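Home Products Planning FAQ Contact

Search this site Enter keyword Go

Purchasing FAQ: hand-held grippers

How many grippers should we budget for?
Two per operator for bimanual tasks. Morkia also recommends one spare per site. Finger pads are a consumable and should be a separate budget line.

What is the lead time?
Seventeen business days from a signed purchase order. Orders placed after November ship in the new year.
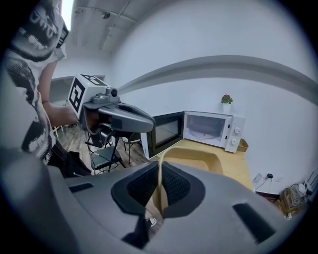

Do we need a dedicated room?
No. A table, ordinary household props and clear standing room will do. Check power outlets before ordering — long cable runs across the floor are the usual reason a site fails its safety review.

Are props included in the quote?
No. Appliances and furniture are the customer's cost. Second-hand is acceptable if doors and dials move freely.

Lease or buy?
Leasing is cheaper for programmes under 18 months. Past that, purchase. Hendrik Van Wyk handles both types of quote.

Who approves non-standard mounts?
Geum-ok Bang, in writing, before the order is placed.

Related
Grolow charger compatibility
Site checklist — Ballotholm
Returns and repairs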